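Introduction to Food Science, Unit 4
Emulsions: getting oil and water to stay together

Handout for the session on 11th September. Bring it to the practical too!

Emulsions are my favorite part of the whole course, and I hope some of that rubs off on you. Shake oil and vinegar in a jar and you get a cloudy mix for a minute or so, then the oil climbs back to the top. Mayonnaise is made of nearly the same stuff and will sit in a jar for weeks without moving. Why?

Start with the drops. An emulsion is one liquid scattered through another in tiny drops. In mayonnaise the drops are oil and the liquid around them is water (from the yolk and the vinegar or lemon). In butter it's the other way around, with water drops held in fat. We write these as O/W and W/O, and you'll need both for the March test.

Small drops mean a lot of surface. Take one big drop of oil and split it into 1000 equal drops, and the total surface goes up ten times. Work that out on paper before you come in, it's a lovely bit of math and it only takes a few lines.

All that new surface costs energy, and the drops would happily join up again if we let them. That's where egg yolk comes in. Yolk contains lecithin, whose molecules have one end that likes water and one end that likes fat, so they line up at the edge of each drop and keep the neighbors from merging. Mustard helps as well, though less strongly.

Base recipe for the practical
1 egg yolk
16 g lemon juice
120 g neutral oil
Salt, a little mustard

Whisk everything except the oil first. Add the oil drop by drop until the mix thickens, then in a thin stream. If it splits, put a fresh yolk in a clean bowl and whisk the broken sauce into it, slowly.
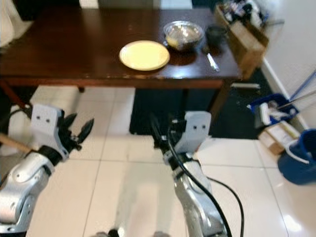
Kvam wrote on the course page that a spoonful of warm water has rescued more split sauces than a second yolk ever did, and asked why the handout leaves it out. Good point! If the sauce broke because there was too little water to go between the drops, extra water can bring it back. Try both and write down which one worked for you.

Reading: Dundovton Kitchen Notes, chapter 7, the pages on foams can wait until next time.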